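Sumholm Support Portal
Product: Irkton two-arm bench cell, trial unit
Ticket category: Pick performance / documentation
Status: Reopened by customer
Submitted from: Floltdale site

Summary

Left arm misses or drops desk calendars during the stock tidy-up routine. The sales sheet says the cell handles "mixed flat and standing items without retraining." We are on a paid trial and have to decide by the end of February, so please don't close this again with a link to the quick start guide. I've read it. It has 12 pages and five of them are about the power supply.

What we ran

Stock routine, no edits, both arms enabled. Desk calendars on the work surface, some lying down and one stood up like a tent, toolbox left against the back wall as the layout page allows. Speed at 55 percent, as your first reply asked.

Result: the standing calendar gets picked more often than not. The ones on their backs are where it falls apart. The left arm comes down, stops a little above the marble, waits, and either closes on air or times out with "grasp not confirmed."

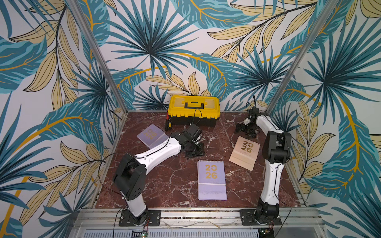 Steps already tried

1. Power cycled the controller. No change.

2. Re-homed both arms and ran the full calibration. It reports 100 percent and a green tick, then misses the next pick by the same margin. I'd like to know what that number measures.

3. Swapped the left and right gripper assignments in the menu. The right arm then failed on the flat calendars too, which makes me doubt the "likely a loose left wrist" answer we got.

4. Put out more calendars in two colors, lavender and peach, to see if color made any difference. The left arm now hesitates over the spiral edge. Peach did slightly better, but I wouldn't hang anything on it from one afternoon.

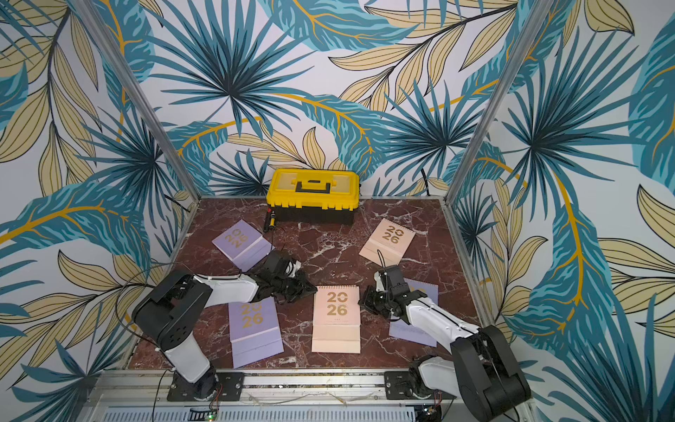

Attachment 2 – both colors out, left gripper over the top edge of the front lavender calendar.

5. Turned one calendar so the 2026 reads upside down from the front. The log labels it "unknown object" about as often as "calendar." If orientation matters, the sheet should say so.

6. Checked the wrist camera stream. Your second reply says this view is "the primary source for final approach." The stream smears badly when there's movement, and the glare in the lower right corner washes out whatever is behind it. I don't see how anything lines up on a thin edge with this. 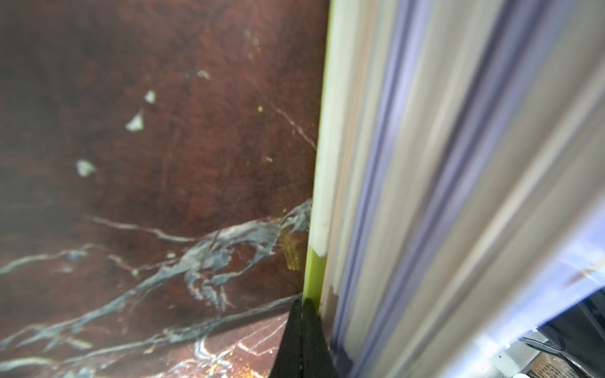 Exposure was on auto for all of the above. Fixing it by hand through the settings page does nothing I can detect – the value saves, then goes back to auto after a restart. Firmware is the one the unit shipped with, and the updater says it's current.

Support reply, 10:40 a.m.

Thank you for the detail. Please confirm the background panels are a plain color. Patterned backgrounds can affect detection.

Customer reply, 11:15 a.m.

They're tropical leaf wallpaper on all three sides, teal and yellow. Nowhere in the guide does it ask for plain walls, and the sheet promises "works against any background." Which one is right? I can cover the walls and run it again, but then I'm testing something different from what was sold to us.

Outstanding from your side:

– what the calibration percentage refers to
– whether the exposure setting is meant to survive a restart
– a pick rate for flat items, with the test conditions written down
– whether the Shabalala gripper upgrade you quoted changes any of this, or just costs more

We'll leave the cell set up as it is until you answer. Remote access is open until 4 p.m. if one of your engineers wants to watch a run.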